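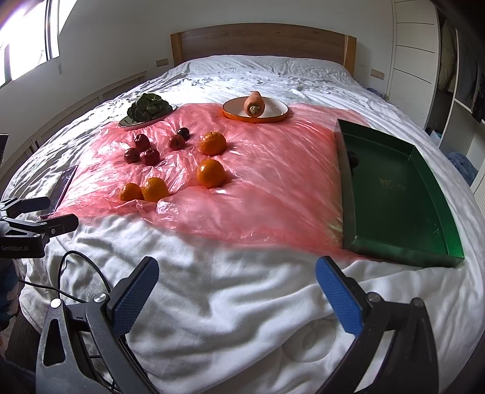
The town of Irndale will keep its weekly fruit and vegetable exchange open through the winter, the organizers announced on 20/11/2021. The exchange began last year in the parking lot of the old Tekwood furniture store, and it was planned only for the harvest months. People who have a garden bring what they can not eat, and other people take it home without paying. Many households prepare their share the evening before, and they use whatever flat place they have. Red apples laid out on a sheet of pink plastic, on top of a white duvet, are a normal sight in a small apartment in the week of the exchange. In the bigger houses of Flulldale, on the other side of the river, the same work is done in a garage or a cellar.

The decision to continue was taken after a good October. According to the organizers, 53 households brought produce in that month, compared with 33 in the same month of last year. Together they gave around 600 kilograms, most of it apples, potatoes and squash. The greater part was taken within the first hour, and the rest went to the kitchen of the primary school, where it was cooked for the lunches.

"We thought that people would stop coming when the evenings became dark, but they asked us for the winter dates already in the fall," said Edin Todorova, who coordinates the exchange. She added that apples are the easiest product to keep going with, as many old trees in the area are of late kinds, and the fruit can be stored until February if the room is cool enough.

From December, the exchange will move inside, to the ground floor of the Lumbao building on Mill Street. The company has left the space empty since it moved its offices upstairs, and it offers it to the town without rent until the end of March. The town will pay the electricity and the cleaning. There is a ramp at the back entrance, and visitors with a stroller or a wheelchair can ring the bell there. Bicycles must stay outside in the yard.

The hours will be shorter than in the summer. The doors open at 10 in the morning for those who bring produce and at 11 for everybody else, and they close at 1 in the afternoon. It is not necessary to register. A person who comes only to take is as welcome as a person who comes to give, but each household is asked to take no more than one bag before noon.

Some rules are new. Jars of jam and pickles, which were accepted until now, must have a label with the content and the month when they were made. Mushrooms from the forest are not accepted any more. Fruit with small marks is fine, but it should be kept apart from the fruit that is meant for storing, and rotten pieces should be removed at home.

Mareike Sperling, who grows vegetables in Flulldale and has taken part from the beginning, is pleased with the move, although she would have preferred a place closer to the bridge. "With two crates of leeks it is a long way on foot, and the bus does not run often in the morning," she said. The organizers have asked the bus company for one more departure before 10, but they have not received an answer yet. In the meantime, drivers who have free space in the car can write their name on the list at the library.

There will also be a short course on winter storage at the first indoor date. It deals with apples, pears, carrots and beets, and it explains how to wrap fruit in paper, which kinds should not lie together and how often a box has to be checked. The course is free and there are 50 places. Those who want to take part can sign up at the library desk or by telephone during the opening hours of the town hall.

The exchange will return to the parking lot in April, if the town gets permission from the owner for another season. A list of all winter dates hangs at the entrance of the town hall and in the library.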